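Home Builds FAQ Parts List Log Contact

Bastness: Frequently Asked Questions

Last updated: April 30, 2020

Bastness is a two-armed robot cell I'm building in the corner of a shared workshop. I get a lot of the same emails (please keep sending them, I love them!), so the answers live here now. If yours isn't covered, the address is at the bottom.

What does it do?

Right now it learns to tidy up cables. That sounds small until you try to write down how you do it yourself. Cables bend, snag, roll under things and never lie the same way twice, and a robot that expects the world to hold still gets very confused by them. I find this completely fascinating and could talk about it all evening, as anyone at the workshop will confirm.

Why two arms?

I started with one and spent weeks watching it drag a power strip across the floor while trying to lift the cord. One arm holds, the other arm pulls. The second arm went in this February and the whole project woke up. Calibration got harder, of course, and now the arms have to know about each other, but I wouldn't go back.

How big is it?

The floor is 90 cm across and the walls come up 40 cm above it. I wanted it bigger, but it has to fit through the workshop door when we need the space for something else. Measure your door before you cut anything. I measured mine after.

How do the arms stay put?

Both are bolted to one black rail along the front edge of the floor. My first version had each arm on its own plate, and every time one of them moved fast, the other one's numbers drifted a little. With a shared rail they at least drift together! Use thread-locking compound on the bolts and check them after the first few hours of running.

Does everything have to be screwed down?

The arms and the rail, yes. The baskets don't need much. The black one just hooks over the aluminum rail on the back wall, so I can lift it off with tools in it and carry it to the bench.

What software do you run?

The motion planning is a small program I wrote called Hernavar. It takes the goal positions for both grippers and works out paths that keep the elbows from knocking together. It is not fast and the code is not pretty, but it's readable, and I've kept the comments long on purpose for people who are new to this. The logging part is called Song, after nothing in particular. I needed a short name to type.

Who helped?

Tín Trương did nearly all of the wiring and talked me into putting the wires in proper slotted duct along the front. I had planned to use tape. Everything I know about strain relief I learned from Tín, usually a day after I needed it. The panels were cut at Statener, the little print and sign shop two doors down, and they were very patient about my drawings.

What does it look like in the middle of a session?

A mess, and I mean that fondly. I tip out a pile of cables and chargers, spread them around a bit and let the arms go to work.

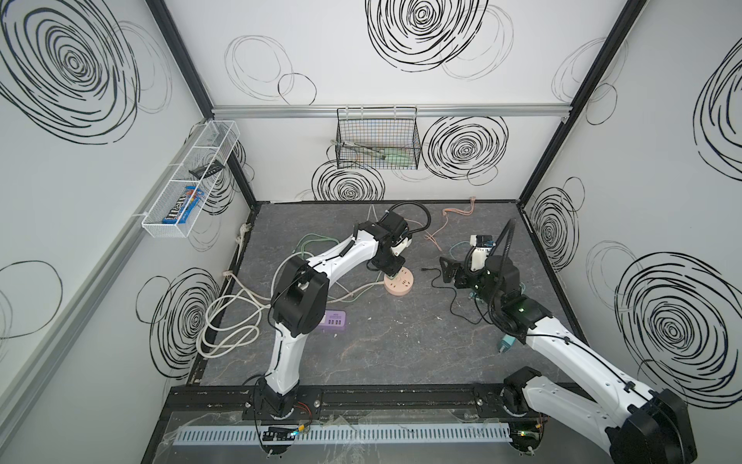
Both arms over the floor, with the left gripper pointed down at the pink power strip.

What's with the scribbles on the walls?

They're bold black spirals printed on white panels. My early walls were plain, and I got tired of them. I drew the spirals with a fat marker, scanned the pages and had them printed at full size. You can use any pattern you like. Visitors' kids vote for dinosaurs every time.

How many runs have you done?

Song has logged 294 so far. A run can be anything from a short test of one grip to a full tidy-up, so don't read too much into the number. I still sit there for every one of them with the stop button in reach, and I'd ask you to do the same with yours.

Can I build one in my apartment?

Sure, if you have a sturdy table and understanding neighbors. Start with one arm, slow speeds and soft objects. Keep pets and hands out while the motors have power. The walls help keep cables in, but they won't protect you from a moving arm, so please don't treat them as a guard.

What would you do differently?

Buy longer cable conduit. When an arm stretches all the way out, the loop over the top needs more slack than you'd think, and I had to redo one side. I'd also label both ends of every wire, and I'd leave around 2 weekends just for calibration instead of one afternoon.

Can I come and see it?

Yes, please do! Write first so I can make sure the cell is set up. Bring a cable you hate. The more tangled the better, and you can take it home again afterward.

Questions or corrections: use the form on the Contact page | © 2020 Bastness build log | Back to top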